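Storkomero Residents' Help Forum
Housekeeping and Supplies > Bathrooms

Toothpaste storage on a shared vanity: in the cup or flat in a drawer?

Posted by Morena Ruggiero, 15/03/2024

I am responsible for the furnished guest apartments at the Alloris building, and I am revising the written standard for how each bathroom is to be set up before a new guest arrives. The present standard states that the toothbrush and the toothpaste are to be placed together in one cup at the left of the sink. Several guests have reported that the toothpaste tips the cup over, and that a residue collects at the bottom of the cup within a short period.
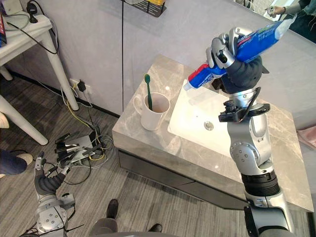
The apartments are cleaned once per week, and the staff have 50 minutes for each unit, bathroom included. I would therefore prefer an arrangement that does not add to their work. The cup in use is a white mug with a handle, kept near the back edge of the counter, and the brownish tint low down on the inside is what I wish to prevent. The toothpaste is a standard tube with a cap at one end and a flat crimp at the other. The counter has a gray marble pattern and marks from dried paste are difficult to see on it until they have hardened.

I would be grateful for guidance on two matters. First, should the tube be stored in the cup at all, and if so, with the cap up or down? Second, what is the recommended method for removing a stain of this type without damaging the glaze?

Posted by Georges Geagea

With regard to the first matter, the tube should be removed from the cup. A full tube is considerably heavier than a toothbrush, and a mug of ordinary width will lean when the tube rests against the rim. Our own standard at the Buthelezi residence calls for the brush alone in the cup and the toothpaste flat in the top drawer, on a small washable tray. Where there is no suitable drawer, the tube may be laid along the back of the counter with the cap closed.

If you must retain the cup, store the tube with the cap down. The paste settles toward the opening and guests are less inclined to squeeze from the middle.

With regard to the stain, the following has been satisfactory for us:

Empty the cup and rinse it with warm water.
Place one spoonful of baking soda in the bottom and add enough water to form a paste.
Leave for 20 minutes, then rub with a soft cloth and rinse.
Dry the inside fully before the brush is returned.

Please do not use scouring powder. It scratches the glaze, and the stain will return sooner.

Posted by Shadi Jaber

Just buy darker cups. We did this in May and have received no further complaints.

Posted by Nabil Karam

I must respectfully disagree with the previous reply. A darker cup conceals the residue and does not remove it. In shared or guest accommodation the cup should be washed at every changeover, whatever its color.

I would add a point concerning position. A cup at the front corner of the counter is easily struck by a sleeve. It should stand to one side of the basin, with the handle turned away from the sink, so that the person using the faucet does not catch it.
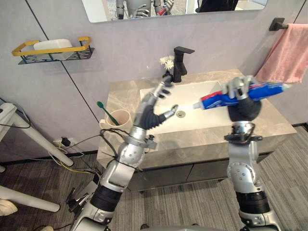 Cup at the left of the counter, handle turned outward; toothpaste kept separate from the brush.

Flowers beside the faucet are acceptable under most standards, provided that the vase is small and its water is changed on the same day as the towels. The drain should be wiped at the same time, as toothpaste dries quickly on chrome.

Posted by Morena Ruggiero

Thank you to all who replied. The revised standard will place the tube in the drawer, and the baking soda method will be tested in two units first. I have still to find a tray that fits a shallow drawer, and would welcome the name of a supplier.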